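Reliability Technician, Tabletop Manipulation (fixed term)
Kedalia, Novside site

Kedalia is hiring a technician to find the cause of an intermittent gripper fault and document the fix. The position reports to the test lead and runs through July, with a possible extension.

Background

During a long run of bottle pick-and-place trials, the controller logged 283 grip-loss events. In most of them the gripper reported a closed grasp while the fingers were still open. In 2 cases the arm moved on at full speed with the fault active, and the protective stop triggered late. There were no injuries. Unattended running has been suspended, and all trials are now done at reduced speed with an operator at the stop button.

Cable strain at the wrist is the leading suspect. A firmware timing error in the Custura control layer has not been ruled out. Trials use household containers, including a partly filled dish soap bottle, on a pine table with a stand-mounted camera facing the work area.
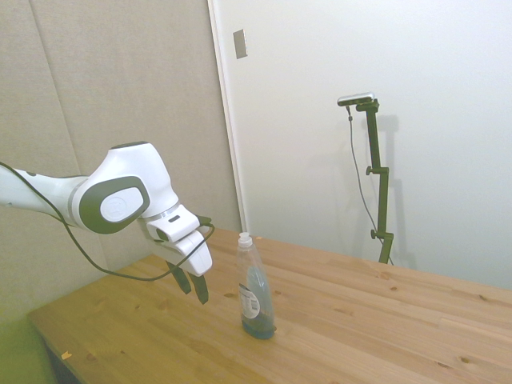
Duties

Reproduce the fault under controlled conditions and record joint position, finger position and supply voltage for each event.
Inspect and reroute external cabling; measure slack across the full range of wrist motion.
Compare camera recordings with controller logs and flag any mismatch in timing.
Verify stop time and stop distance after every hardware or firmware change.
Write the fault report and the revised restart procedure.

Requirements

Two years of hands-on work with robot arms or similar motion equipment.
Ability to read wiring diagrams and use an oscilloscope.
Basic scripting for log analysis.
Working knowledge of lockout procedures and risk assessment.
Experience with the Løken test format is useful but not required.

Terms

Full time, on site, 9 a.m. start. The contract is for 6 months. Safety training is paid and must be completed before any work inside the arm's reach. Remote work is limited to report writing.

To apply

Send a resume and one fault report you have written, with confidential details removed, to the Kedalia hiring office. Applications without a report will not be reviewed. Interviews include a practical exercise with a set of controller logs.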